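# Chairs on wheels, part 3

Hi again! If you've been following these galleries you know I've been slowly working through the seating at Stidodness, one room at a time, and this month I finally got to the one I'd been looking forward to most. It's a funny multi-purpose kind of place (laundry, a bit of desk work, the occasional evening class) and Idalina Marinho, who runs the classes, has been telling me since September that I'd like the chairs. She was right, I do!

What she has is black rolling chairs, the training-room sort. I've sat in one for a whole afternoon with a notebook on my knee and got up without a single complaint from my lower back, and I'm 41 with a bad disk, so that's high praise.

The total for refitting the room came to 2,233, desks included, and most of that went on the desks. Idalina got eight of the chairs secondhand through Finden and then went back for a ninth because she can't stand an even row.
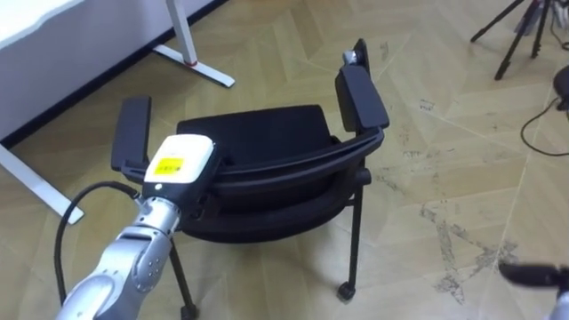
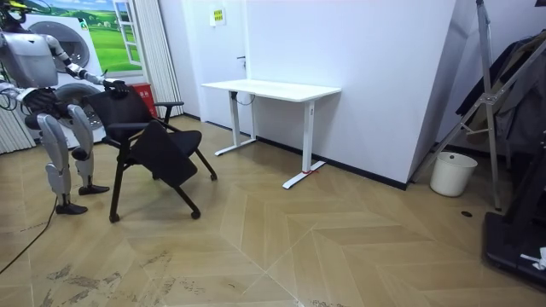
*Black seat, black frame, black casters. The flat writing tablet folded down at the side is in the second photo, along with the washing machine and that very green hillside poster.*

I want to say a word for the tablet. The ones we had at school wobbled so badly you had to hold them still with your elbow, and this kind is much sturdier. Flip it up, write your notes, drop it out of the way again when you want to stand. Leena Huttunen keeps her coffee on hers, which makes me nervous every time, but she's never lost a cup yet.

The poster gets a lot of love too. I'd happily move into one of those little white buildings, and with the window frame on it you do catch yourself checking the weather.

A few people have asked about the floor. No mats so far, and the casters roll nicely on it (maybe a little too nicely, mind your shins). I do vacuum first, though, since one bit of grit under a wheel will leave a line.

Next up is the front office, where there are two old Mäkelä stools I've had my eye on and a bench that Alik swears is comfortable. I have my doubts! Pictures when I've tried it.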